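An evening visit with the Ceteo room robot

Kukano runs its evening visits from the hotel lobby at seven. I went in November with a small group, and Zsófia Bíró took us up to the room where Varkuvura keeps its two-armed machine working on curtains. I wanted to hear how it is looked after, since my own shop services lifting gear and the wear problems are similar.

The room has a patterned carpet, a low window ledge and sheer curtains. The setup starts at the window after dark. Bíró said the glass is harder for the cameras at night because it throws the room back at them, so that is when they check the settings.

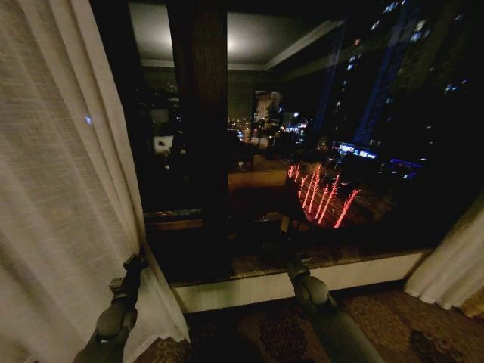
Before each run the arms are sent to a home position and the joint readings are compared with the last saved set. If any reading is off, the run stops there and that joint is zeroed again. The log was at 1489 runs when we came in. There is a short check every 27 runs and a longer one, with the fingers taken off, at the end of the month.

The short check is mostly bolts. The finger links turn on pivots, and a loose bolt shows up as play at the tip. Bíró marks each head with a paint pen after tightening. She also wipes the wrist camera, as curtain lint gets on the lens.

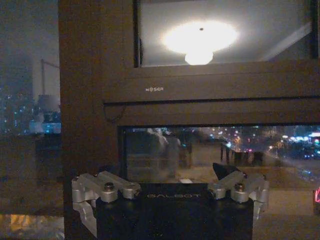 Archie Leckie asked whether paint marks were enough, and said that on his machines he had seen a mark line up perfectly on a bolt that had gone a full turn. Bíró agreed that it can happen. She puts a wrench on every one at the long check for that reason.

We then talked about grip force. Sheer fabric needs very little, and the first setting they tried pulled threads. The spare fingertips come from Csizmadia in bags of 44 and are changed as a pair, even when only one is worn.
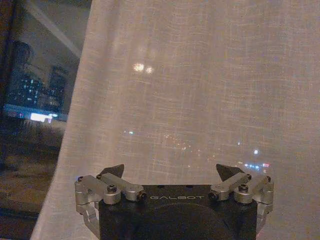

The gripper close to the sheer curtain, with its two black fingertips facing each other.

Changing a pair takes three minutes, plus the time to teach the closed position again. The arm cables are checked last, by hand, with the power off.
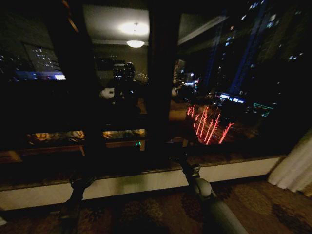

Both arms at the window ledge, with the city lights outside.

The visit ended at half past eight. Wear flat shoes and leave bags at the desk downstairs. Kukano takes bookings for the next round at the lobby counter.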